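# Bananas go from green to spotty in two days - what am I doing wrong?

**posted by Ailsa Kerr**

Hello all, I hope somebody can set me straight. We moved to Wakcombe in the spring and ever since then I can't keep a banana in decent shape. I buy them on Sunday, a bunch of six or seven, nice and firm with green at the tips, and by the middle of the week they're freckled all over and my youngest won't touch them. At our old place the same kind of bunch lasted nearly the whole week!

The only real differences I can think of are that the new kitchen gets a lot of afternoon sun, and that we're higher up here (3,885 feet, according to the sign by the post office). I keep all the fruit together in a big bowl my mother-in-law gave us, with apples and usually a couple of pears. I've tried leaving them in the bag from the store and that seemed worse, if anything. I have enough banana bread in the freezer to last until next July, so please, no more recipes - I would just like to eat a banana on Thursday morning.
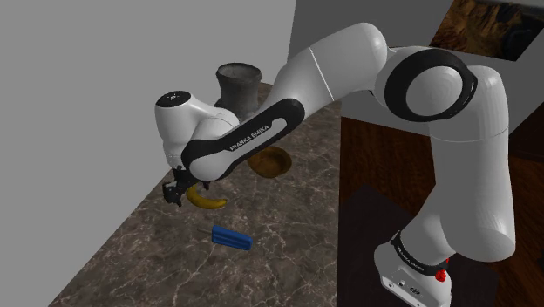 Wissam Mansour wrote back that the altitude is almost certainly innocent and the apples are your trouble. Apples and pears give off ethylene as they ripen, and so do the bananas themselves, and when you pile everything in one bowl they all hurry each other along. The store bag makes it worse by holding the gas in. So, give the bananas a spot of their own, out of the sun, and take them out of the bag the minute you get home. If you can hang them, so much the better, mostly for the bruising. I have a plain hook under the cabinet that I put up years ago and it has done fine.

Once they're as yellow as you like, you can put them in the refrigerator. The skins will turn an ugly brown but the inside stays good for several days more. Don't do it while they're green, though, or they may never ripen properly. I ruined a whole bunch that way when I was first married and I still hear about it.

**Steinbach_Pantry**

wrap the stems in plastic wrap. works for me

**Ailsa Kerr**

Thank you both so much! I moved the apples to the other side of the kitchen last week and put the bananas on the shelf by the pantry door, and we got to Friday with two perfectly good ones left. I wrapped the stems too, so I suppose I can't say which of you to thank more. The pears have gone in with the apples, and now I'm wondering about the avocados - do they need to be kept apart as well, or are they all right with the onions?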